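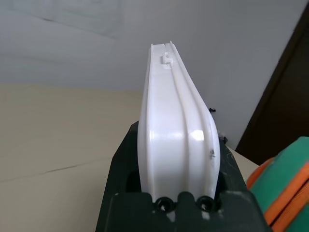
White molded plastic part with a groove along its length and a small clip or notch near the tip.

Skustow Primgate

The Primgate is a small front-wheel-drive wagon built by Skustow and sold alongside the Boraso sedan, which it shares most of its floor and all of its doors with. I've owned two of them and I'm writing this entry mainly because the old one on this site was four lines long and got the engine wrong.

Background

Skustow already had a wagon when the Primgate came along, but it was a big, thirsty thing that sold mostly to farms and funeral homes. Gregor Kinnear, who ran the body design office, wanted something a family could park in town. His first sketches had a sloping tail like a coupe. The sales people hated it (a dog wouldn't fit, they said) and the roof was pulled out straight to the back, which is the shape everybody knows. If you look at the rear side windows you can still see a bit of the old slope in the way the bottom edge kicks up.

The name comes from the street the design office was on. The Mackay name was considered too and ended up on the camper version instead.

Engine and gearbox

All Primgates use the same four-cylinder gas engine, making 70 horsepower in standard trim. It isn't quick! Loaded up with camping gear, mine would drop a gear on hills that the Boraso took in its stride - the wagon is heavier at the back and the gearing is a little taller. The five-speed manual is lovely, though, light and short and happy to be rushed. There was an automatic, and I'd avoid it unless you have to. It hunts between gears in traffic and the parts are getting hard to find.

The old entry here claimed there was a diesel. There was a diesel Boraso, sold only as a taxi, and I think that's where the mix-up started.

Body and interior

The cargo floor is flat with the rear seat folded, and the tailgate opens right down to the bumper, so you can slide heavy stuff in without lifting it over a lip. The spare sits under the floor on the early cars. Later ones hang it underneath in a cage that rusts, and when it rusts the bolt seizes, usually at the side of the road in January.

Seats are cloth on everything. The dashboard is hard plastic and squeaks in cold weather, and a strip of felt tape behind the glove box cures most of it. Wheels are 17 inches on the Touring trim and smaller on the base car. I prefer the small ones, which ride better and take cheaper tires.

The Mackay camper

Ruba Boutros drew the Mackay conversion, with a raised roof and a bench that pulls out into a bed just long enough if you sleep at an angle. Only 17 were finished before the conversion shop moved on to vans. They do come up for sale now and then, and the prices are silly.

Known problems

Check the tailgate wiring first. The loom bends every time you open the hatch and eventually a wire snaps, so the rear wiper quits or the plate light goes out. After that, look for damp in the passenger footwell (blocked drain under the windshield), tired rear springs and a clutch cable that's been adjusted all the way to the end of its thread.

See also

Skustow Boraso
Mackay camper
Small wagons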